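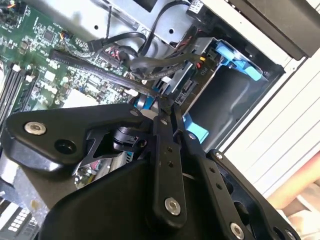
Figure 1. Gripper inside the open desktop case, wrist camera view. Note the black SATA cables and the drive caddy marked P10.

Build a Gripper Arm at Home
Handout 4: Working inside a PC case
Plollmont shared workshop, evening course
Notes by Roos Verbruggen, with corrections from Luuk Kramer

Before this session you should have the gripper assembled, the wrist camera mounted, and the arm moving under manual control. If your linkage still binds when it closes, go back to Handout 3 and loosen the pivot bolts a quarter turn before trying anything below.

1. The task

The case is our practice target for the rest of March. By the end of the course the arm should be able to unplug a SATA cable, lay it to one side, and put it back. This week we only approach and retreat. No gripping yet.

Disconnect the case from the wall and take the side panel off by hand. Touch bare metal on the case before you reach in. The arm is powered from its own supply, so keep its cord well clear of the opening.

2. What the linkage does

Each finger is driven through flat plates pinned at several points. One motor moves both sides. When the fingers close, the tips also move forward a little, and how far depends on where your pivots sit. On a bench this hardly matters. In a case it means that a gripper parked just short of a board can touch it when it closes.

Measure your own forward travel before you start:

Open the gripper fully and set the tips against a steel rule.
Close it slowly.
Write down how far the tips moved past the starting mark.

The first Odwood plates we cut gave 9 mm. Add your number to every approach distance in the table you made last time. The outer plates also swing wide when the fingers open, so check the sides as well as the tips.

3. Clearance

Go in at an angle. A straight approach usually puts the motor housing against the drive bay before the fingers get anywhere useful. Tilt the wrist and watch the gap between the housing and the edge of the case.

Things to keep away from:

Memory slots and their latches. The latches snap if pushed sideways.
The fan header. Its wires are thin and catch on bolt heads.
The drive cage bracket. It is sheet metal and will scratch the plates and scrape a camera lens.
Any cable lying across your path. Move it by hand first.

Lama Chidiac files the bolt ends flush on her gripper and covers them with tape. Do this if yours stick out past the nut.

4. Reading the wrist camera

The camera moves with the wrist, so a case standing square on the table can look steeply tilted on the screen. Pick two straight features and steer by those. The long expansion slot is a good one because it is dark and easy to find against the green board. The side wall of the case is another.

Part of the view is always blocked by the gripper itself. Before each move, back out far enough to see what is behind the plates. Do not guess. If you can't see a connector, treat the space as occupied.

The camera gives poor depth from this position. Have your partner look in from the side and call out the gap. Swap places after every run.

5. Settings for this session

Controller: Michiels board, firmware build 2843
Speed limit: 142 steps per second inside the case
Speed limit outside the case: 400 steps per second
Motor current: lowest setting that still moves the fingers
Stop button: in your partner's hand, all the time

The Jadel control program forgets the speed limit when it restarts. Tomás Mac Giolla is looking at this. Until it is fixed, type the limit in again after every restart and read it back aloud.

6. Exercise

Work in pairs. Run each step at least twice before going on.

a. Bring the gripper to a hand's width above the opening, fingers half closed.
b. Lower it until the tips are level with the edge of the case. Stop and check the sides.
c. Move toward the gap between the expansion slot and the drive caddy. Stop short by your forward travel plus a finger's width.
d. Hold still and save a camera picture.
e. Retreat along the same path.

Write the joint angles for steps b and c in your log. You will need both next time.

If the arm touches anything, press stop, cut the power to the arm, and lift the wrist out by hand. Don't try to drive it out.

7. For next time

Bring rubber sleeves for the fingertips. Bicycle inner tube works. Jolien Van Leeuwen has offcuts in the drawer under the drill press if you don't have any. Also bring one spare SATA cable that you don't mind ruining.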